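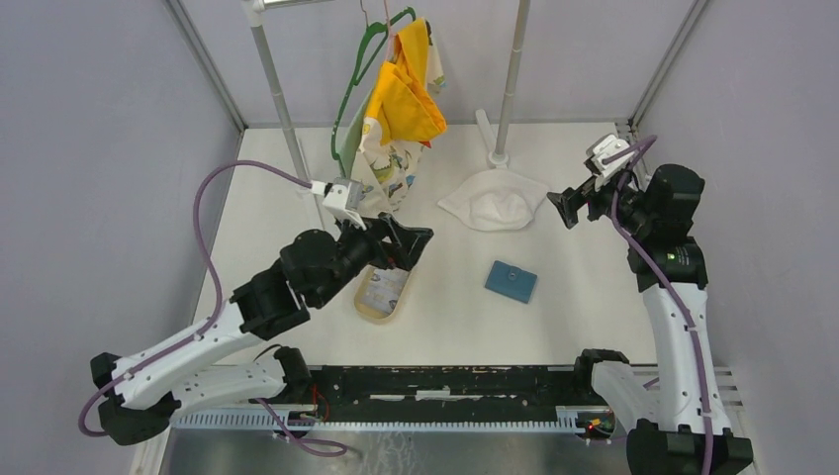
Mileo: a small set of sung phrases with pitch and timing notes

Mileo is a collection of short sung phrases recorded dry, with no reverb, compression or tuning. Each phrase comes with a text file that says which note was meant, which note was sung, and where each syllable starts and ends. I put it together to test pitch correction and vocal doubling tools, and it should also be useful for anyone working on alignment or note detection.

It is a small set. If you want to train a large singing model from nothing you will need something else as well.

What is in it

448 phrases, sung by 5 singers. Most phrases are one line of a song, and a few are scales or held vowels. All the words and tunes were written for the set, so there are no cover versions in it.

The folders are:

audio: mono WAV files, one per phrase
notes: one tab-separated file per phrase
lyrics: plain text, one line per phrase
guides: the piano guide each singer heard in their headphones
splits: the suggested train and test lists

File names are made of the singer code, the song code and the phrase number, joined by underscores. The same name is used in every folder, so the audio, notes and lyrics for a phrase can be matched by name alone. Guides are shared between singers and leave out the singer code.

The notes files

Each row is one sung note. The columns are start time, end time, target pitch, sung pitch, syllable and flag. Times are in seconds from the start of the file. Pitches are MIDI note numbers, and the sung pitch has a decimal part. A sung pitch of 60.30 means the singer was thirty cents sharp of middle C.

The sung pitch is the median over the middle part of the note. Slides into and out of the note are left out of that figure, though they are still inside the start and end times. If you care about slides, work from the audio.

The flag column is usually empty. The letters used are:

b: a breath runs into the start of the note
c: creaky voice, pitch is a best guess
v: wide vibrato
x: wrong note or wrong word, kept on purpose

Where one syllable is spread over several notes, the syllable is repeated on each row with a plus sign in front from the second row on.

How it was recorded

The singers stood at a fixed microphone and sang along to the guide. They were allowed to hear a phrase as often as they liked before recording. We kept the first complete take, even when a later one was better, as the aim was to have ordinary mistakes in the set. Takes spoiled by a knock or a cough were done again.

Levels were set once for each singer and then left alone. Loud phrases are loud and quiet ones are quiet. Do your own normalising if you need it.

How it was labelled

A first pass was made with Gosura, our own alignment script, which takes the lyrics and the guide and produces rough note edges. Every file was then corrected by hand. Gosura tends to put the start of a note too early when the word begins with s or sh, and those edges needed the most work. The uncorrected output is not included.

Splits

There are two ways to divide the set. The Fadmont split keeps 4 singers for training and holds one back for testing. The Masilela split has all the singers on both sides and holds back whole songs. Please say which one you used when you report results, because the scores are not comparable. Fadmont is the harder of the two for anything that learns a voice.

Known problems

Singer s03 moved closer to the microphone part way through the session. The later phrases have noticeably more bass.

Headphone bleed from the guide can be heard in the gaps of some quiet phrases, mostly for s05. A gate removes it but also eats the ends of words.

Note edges inside fast runs are less reliable than the rest. Two people labelling the same run will disagree.

All the lyrics are in English and the accents are fairly alike.

Permitted use

The singers agreed to research use and to the release of their recordings under singer codes. You may use the set to build and test tools, including commercial ones. You may not use it to make a copy of a particular singer's voice, or try to work out who the singers are. Voices made by blending several singers are fine.

Changes

1.2: fixed swapped lyrics for two phrases by s02, added the x flag
1.1: added the guides folder, moved times from milliseconds to seconds
1.0: first release, October

If you have code written for 1.0, check the time units before anything else.

Reporting mistakes

Open an issue with the file name and the row number. For a wrong pitch, please give the value you think is right and how you measured it. Fixes to note edges are collected and go out together in the next version.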